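Flameck Worktop Layout Study
Interim progress report to the Stubbs Fund
Prepared by Jocelyn Lacson, Vasville site
2020-09-09

1. Scope of this report

This report covers work on the marked kitchen worktop since the January review. The study asks how far a taped layout on a plain surface helps people set out and return small breakfast items in a repeatable way. Recruitment and the questionnaire are covered separately by Rogério Godoy.

2. Work surface

The printed mat used in the first phase was withdrawn in January. Its pattern made item edges hard to pick out during review. The replacement is a plain tan covering with a matte finish, marked out with blue painter's tape. Painter's tape was chosen over marker pen so that lines can be moved without replacing the covering.

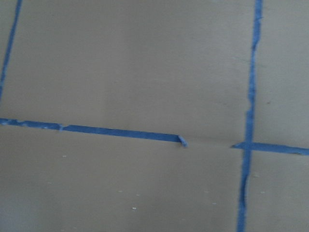
Tape condition is checked at the start of each session. The written procedure lists three faults: scuffing, lifted or folded ends, and gaps in a line. Scuffed tape may stay in place if the line can still be followed. A folded end is to be trimmed and pressed flat before any item is set down near it. Gaps are recorded on the layout sheet and closed at the next re-taping.

Seams in the covering are not treated as layout lines. Two early raters scored against a seam by mistake, and the rating guide now says that only blue tape counts.

3. Items and placement

The current set is built around a toaster, with bowls and a pot as secondary items. The toaster is the reference item and is placed first. Cord position is scored separately from toaster position, as the two were found to vary independently in the pilot. 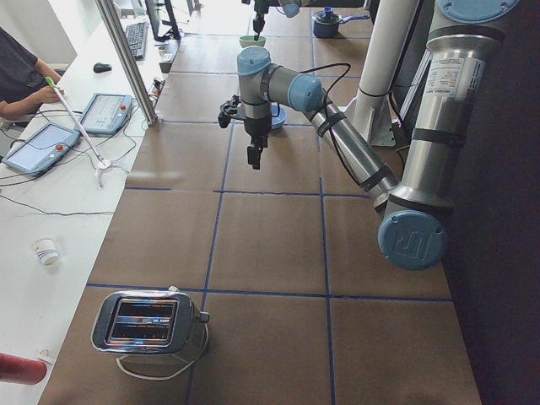

Bowls are scored by the rectangle in which the base rests. A base touching tape is scored to the rectangle holding the larger part of it. Where two raters disagree, the placement goes to a third rater and the first two scores are kept in the record.

4. Progress against plan

Sessions completed: 32
Placements recorded: 2,297
Placements double-rated: 822
Layout sheets revised: 16

Double rating is behind plan. The delay comes from the change to the seam rule, which required earlier sheets to be scored again. The Gredilitz group has agreed to take a share of the remaining sheets.

5. Next period

Re-tape the full layout and issue a new layout sheet. Complete double rating of the toaster and cord placements, then the bowls. Pot placements will be rated last.

No change to the budget is requested. Unspent funds under the materials line will be carried forward for tape and covering.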